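How I Sort the Bathroom Odds and Ends Into One Box

I put this off for months (since June, if you must know), and then it took me 51 minutes. So if your little jars and tins have spread over every shelf, grab a cardboard box and come along!

Step 1: Tip it all into the box

Pick a box with tall sides so nothing rolls off under the sink. Everything small goes in, even the silly stuff. Mine always ends up with things that have no business near a bathroom, and that's fine for now.

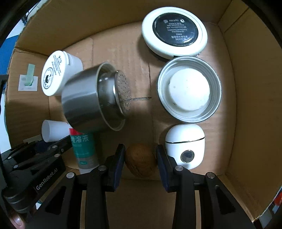 I like to start with whatever is loose and work up to the jars, which take longer. Anything from the kitchen goes back to the kitchen. Gadgets go on a towel so I can wipe them down later. And match up your lids! A tin with no lid dries out whatever is inside, and I've lost some pricey stuff that way.

Step 2: Read every label

Take the jars one at a time and turn them until you can read the print. My purifying cream has the size on the front, 50 ml, and a little open-jar symbol near the rim. On most cosmetics that symbol has a number with an M, for how many months it keeps once you open it. If the print is too tiny, take a picture with your phone and zoom in. My neighbor Vilgot Torvik uses a magnifying glass, but I can never find mine.

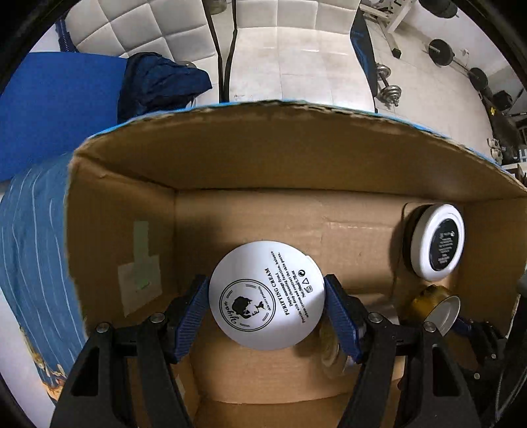
Step 3: Make your piles

I do keep, toss and ask. Anything I've had open for over 18 months goes in the toss pile, and so does anything that smells off. The ask pile is for stuff that might belong to someone else in the house, and it gets 2 days on the hall table.

Step 4: Put the keepers back

Wipe the shelf first, then set the jars back with the labels facing out. I put the date I opened each one on the bottom with a marker.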